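So I finally joined the robotics club! Yaryna Horobets talked me into it back in October (she'd been asking since the summer) and I'm already hooked, even if my wrists are not. Our project is called Monska, and the idea is to get a robot arm doing boring chores by showing it how a person does them, over and over and over.

My chore is trash. Specifically, putting a new bag in a wastebasket and getting it folded over the rim. You hold one of the hand grippers in each hand and do the whole thing with those, no fingers allowed, and wow, it is so much harder than it sounds. Plastic bags stick to themselves! My first evening I did 11 runs and wanted to throw the basket across the room.

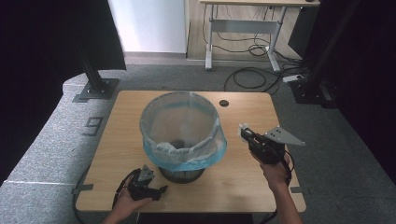 Page last changed: October, 9:40 pm

The group has 653 runs saved up now, and 24 of the bag ones are mine that Yaryna says are good enough to keep. She's picky about the rim. If the fold is lopsided she makes you start again, and she's right, but I grumble anyway.

Things I've picked up so far: move slower than you want to, keep your elbows in, and eat before you come (the snack machine near our room has been out of everything but mints for weeks). Next up is towels, which I'm told are worse. I've signed up for the late slot and I'll post again once I've had a go at them!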